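Coats on the Bed: Does Folding Earn Its Keep?
Gallery by Nhi Khương
Aug 12, 2020

Every summer somebody tells me that winter clothes should be folded by a Method. This year it was the Pakitz fold, which a colleague at Clomatero swears by and which comes with a leaflet, a set of cotton ties and a fair amount of confidence. The leaflet promises that a padded coat will take up half the space and come out in November looking as if it had never been put away. I have heard that sort of thing before. I have a wardrobe full of that sort of thing.

Still, the wardrobe in the Grendimdale flat is 90 centimetres wide and holds two people's coats, so I agreed to give it an afternoon. I do my folding on the bed like most people I know, whatever the leaflet says about "a clear, firm surface at hip height". I don't own one of those. The bed has a patterned cover on it and it gives a bit when you lean, and if a fold only works on a shop counter then I don't see what use it is to me.

First instruction: lay the garment out flat and smooth it from the middle. Fine. I would have done that anyway, and I didn't need a diagram with arrows for it. 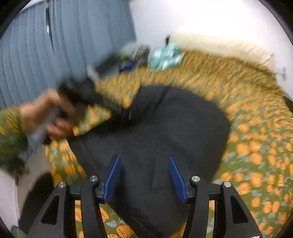 What the leaflet leaves out is how long you are meant to go on smoothing. Dark cloth is a pain for this, as you can't tell a crease from a shadow until you've run a hand over it, and then you've made another one further along. I gave each thing a minute or so and moved on. My mother would have given it a shake and been done.

The second instruction is to bring the sleeves in "like closing a book". I have closed a lot of books and none of them had sleeves. With a thin top this is easy enough and you end up with a tidy oblong, though no tidier than the one I get by folding it the way I always have. With anything padded the sleeve goes where you put it and then thinks better of it.

Padding is where the claims get big, so that is where I was most doubtful. The leaflet says to press the air out with the forearm, working from the hem up to the collar, then fold in thirds before it fills again. You are given nine steps for this. I reckon four of them are the same step.

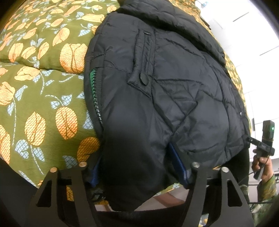 Black quilted jacket, snaps on the pocket and a thick roll of padding at the top. Chunky zip down one side, with a strip of green along it.

I have my doubts about chunky zips in general when it comes to storage. The leaflet wants them done up all the way. Ó Riain, the repair shop where I take mine, once told me to leave the last bit undone so the tape isn't pulled when the coat is squashed. Both can't be right, and only one of them mends coats for a living. I side with the shop.

Snaps are another matter the leaflet skips. Done up, they press a round mark into whatever is folded against them. Left open, they catch on knitwear. I put an old pillowcase between layers, which costs nothing and isn't in the set.

As for the cotton ties, the set has more than 200 reviews and most of them mention the ties. They are strips of cotton. I've used dressing-gown cords for years and they hold a coat shut just as well.

So I am not sold on it so far. I'll grant that pressing from the hem up makes more sense than sitting on the thing, and I may keep doing that part. The half-the-space business I don't believe, and I'd like to see the coat they measured. Whether anything comes out uncreased is a question for November, and I'll put up some more pictures then if I can find the leaflet.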